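## 3. Gathering the Demonstrations

When we first sat down to plan the Grenar collection, we had a tidy picture in our heads of how the days would go, and it seems only fair to the reader to say that most of that plan was gone by the end of the first week in August. What we kept was the goal. We wanted 2000 demonstrations of simple cloth handling, recorded in an ordinary working room with ordinary daylight, and we wanted them to include the small hesitations and second tries that people make when they guide a gripper toward something soft.

Each demonstration starts with one or more pieces of fabric on the work surface. The operator moves the arm by hand-held controller, closes the two fingers on an edge or a fold, and carries out one of the tasks on our list (flatten, fold once, fold twice, or move aside). We asked operators to stop after 30 seconds whether or not they were happy with the result, and we kept the unhappy ones too, for reasons we come back to in Section 5. The view from the wrist is the main input to the learner, as shown in Figure 2, and we chose early on to leave the background of the room just as it was.
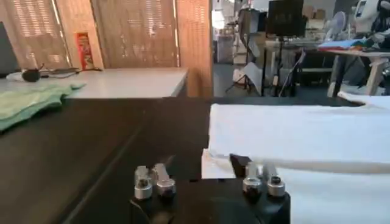 **Figure 2.** Wrist view during collection, with the gripper at a white cloth on the dark work surface and a mint-green cloth to the left.

Lighting gave us more to think about than we had expected. We had talked for a long while about hanging curtains, and one of us even measured for them, but the systems we hope to help will have to live with mornings and afternoons like the rest of us. So we let the sun do what it liked and wrote down the hour at the start of every session. Pale fabrics are the hard case. In strong light their folds wash out, and in dim light a thick ridge and a flat crease can look very much alike to the model.

We labeled the recordings with Idix, our own small annotation tool, which asks for only two things: the moment the fingers first touch cloth, and the moment they let go. Earlier versions asked for a good deal more (grasp type, fold direction, a quality score), and our labelers disagreed so often on these that we dropped them, a little sadly, before the main round began. After labeling, we set aside 123 demonstrations in which the controller had lost its connection partway through. These are left out of training but are included in the release, in a folder of their own, in case they are of use to someone studying recovery.

### 3.1 Choice of fabrics

We tried to pick the kinds of things that turn up in any laundry pile, and we did not iron them between sessions.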